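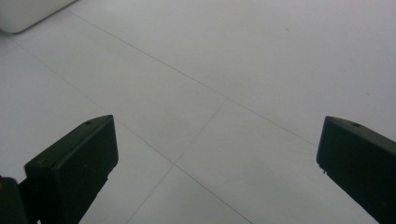
Wer sein Horoskop nicht glaubt, aber 84 Euro für einen Speicheltest ausgibt, um zu erfahren, dass er ein »Abendmensch mit Neigung zu Bitterstoffen« sei, der habe das Horoskop lediglich teurer eingekauft, schrieb uns Noman Sandhu nach der letzten Ausschreibung. Er wolle trotzdem mitmachen, falls wir ihm versprächen, das Ergebnis nicht schönzureden. Das können wir versprechen. Ob es überhaupt ein Ergebnis gibt, können wir nicht versprechen.

Teilnehmerinnen und Teilnehmer gesucht: Studie zur Wiederholbarkeit von Gentests für Privatkunden

Der Arbeitskreis Erbgut und Alltag in Plandale sucht 100 Erwachsene, die bereit sind, ihre Speichelprobe zweimal untersuchen zu lassen, unter zwei verschiedenen Kennungen und mit zwei verschiedenen Fragebögen. Wir wollen wissen, ob der Bericht beim zweiten Mal derselbe ist. Die Anbieter sagen, das sei selbstverständlich. Dann dürfte es ja niemanden stören, wenn man nachsieht.

Worum es geht

Das Auslesen einzelner Stellen im Erbgut funktioniert im Labor recht zuverlässig, daran zweifeln wir kaum. Unser Misstrauen gilt dem, was danach kommt: dem Schritt von einer Handvoll Varianten zu Sätzen wie »Sie profitieren besonders von Ausdauersport«. Viele Eigenschaften hängen an sehr vielen Stellen im Genom, jede mit winzigem Beitrag, dazu kommen Schlaf, Ernährung, Beruf, Geldsorgen. Was davon in einem bunten PDF übrig bleibt, hat uns bisher nicht überzeugt. Vielleicht liegen wir falsch. In der Vorstudie hatten wir zu wenige Leute, um darüber irgendetwas Belastbares zu sagen, und wir bitten darum, sie auch nicht zu zitieren.

Untersucht wird das Auswertungspaket Clullora. Die zweite Auswertung derselben Rohdaten übernimmt das Büro Pacheco in Stekinthorpe, das den Fragebogen der ersten Runde nicht zu sehen bekommt.

Wen wir suchen

Sie sind volljährig und können den Fragebogen auf Deutsch ausfüllen. Sie haben in den letzten Jahren keine Knochenmark- oder Stammzellspende erhalten (im Speichel fände sich sonst auch das Erbgut der spendenden Person). Eineiige Zwillinge sind sehr willkommen, bitte beide anmelden. Vorwissen in Genetik brauchen Sie nicht. Wer in der Schule bei den Mendelschen Erbsen ausgestiegen ist, ist hier richtig.

Nicht teilnehmen können Beschäftigte von Testanbietern und deren Angehörige. Wer gerade auf eine medizinische Diagnose wartet, ist bei einer humangenetischen Beratung besser aufgehoben als bei uns. Unsere Auswertung ersetzt keine ärztliche Untersuchung und taugt auch nicht als Entwarnung.

Was auf Sie zukommt

2 Termine in Plandale, der erste im Februar, der zweite einige Wochen später. Eine halbe Stunde vor der Probe bitte nichts essen, nicht rauchen, keinen Kaugummi. Das Röhrchen füllt sich langsamer, als man denkt. Der Fragebogen ist lang und an einigen Stellen ermüdend, wir haben ihn schon gekürzt.

Einer der beiden Fragebögen enthält absichtlich unzutreffende Angaben zu Hobbys und Gewohnheiten, die wir Ihnen vorgeben. Mit diesem Vorgehen müssen Sie einverstanden sein, sonst hat die Anmeldung keinen Zweck.

Geld

Die Tests bezahlen wir. Eine Aufwandsentschädigung gibt es nicht, nur Fahrtkosten, und für diese stehen insgesamt 2.000 Euro zur Verfügung. Wer von weit her anreist, fragt bitte vorher nach.

Ihre Daten

Genetische Daten lassen sich nicht wirklich anonymisieren, auch wenn das gern behauptet wird. Wir arbeiten mit Kennungen, die Liste dazu liegt getrennt und auf Papier. Nach Abschluss werden die Restproben vernichtet. Sie können jederzeit ohne Begründung aussteigen. Bedenken Sie bitte, dass Ihr Erbgut auch etwas über Ihre Geschwister und Kinder verrät, und sprechen Sie mit ihnen, bevor Sie unterschreiben.

Anmeldung

Schriftlich an den Arbeitskreis Erbgut und Alltag, Plandale, Stichwort »Zweimal«. Name, Geburtsjahr und eine Telefonnummer genügen, Befunde bitte nicht mitschicken. Wir melden uns auch bei Absagen.

Stand: 2022-12-01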